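Buying grippers by the pair: an interview with Madalena Arruda

15/01/2021

Madalena Arruda runs purchasing for Closberg, which records household handling tasks for companies that train robot arms. Her first full equipment budget went through in August. We spoke by telephone about what she bought, what she put off and where the estimate was wrong.

The largest line was hand-held grippers. Closberg buys them in pairs, one for each hand, and treats a pair as a single unit for stock purposes. "If one side is out for repair, the other side is idle," Arruda says. "So we count pairs. A spare left-hand unit on a shelf looks like stock and does no work."

The order was for 10 pairs, of which seven are in daily use. The remaining three cover repairs and calibration. She had first asked for two spares and changed the figure after a talk with Belmiro Caldeira, who maintains the units and keeps the fault log.

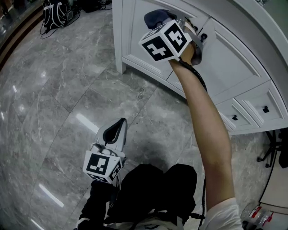
Caldeira's log lists faults by part, and most entries concern cables and finger pads. Arruda now budgets for both as consumables. "The body of the tool lasts. The pads wear, the cables get pulled at the connector. I had put them under repairs, with a small sum against them, and that sum was gone in the first quarter." Pads are now bought in bags of 80 from Tovus, on a standing order. Cables are bought locally, because the delivery time matters more than the unit price.

Printed markers were a smaller item, but she gives them their own line. A scratched or lifted marker can spoil a session's tracking, and the loss is found only when the files are processed. Replacement faces are kept with each kit and checked before work starts.

Asked whether it would have been cheaper to buy arms and drive them remotely, Arruda says the comparison was made. Graça Prata prepared it. An arm needs a fixed base, a power supply, a safety assessment and a trained operator, and moving it to another building takes most of a day. "Graça's sheet had the transport on it as well. After that the discussion was short." One arm, a Cumis, remains in the plan for next year, for replaying recorded tasks. It has not been ordered. 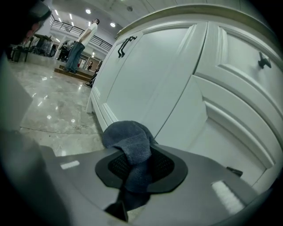
Furniture took more of the budget than expected. Closberg wanted fronts that differ from one another, as they do in real kitchens, and Ermelinda Serrano, whose joinery firm Serrano supplied several cabinets, was asked to quote for mixed fittings. A bar handle on one door and a small knob on the next call for different grasps, and both can be had on the same white cabinet. "The handles cost very little," Arruda says. "Changing them later costs labour, so specify them at the start." Cloths come under the same heading and are bought in bulk.

Her advice to a first-time buyer is to ask the supplier for a parts list with prices before asking for a discount. She also holds back roughly a tenth of the total until the first month of recording is complete. Closberg's reserve went on storage cases and a second charging station, neither of which had been in the original request.

The next review will cover battery replacement, for which she does not yet have a reliable figure.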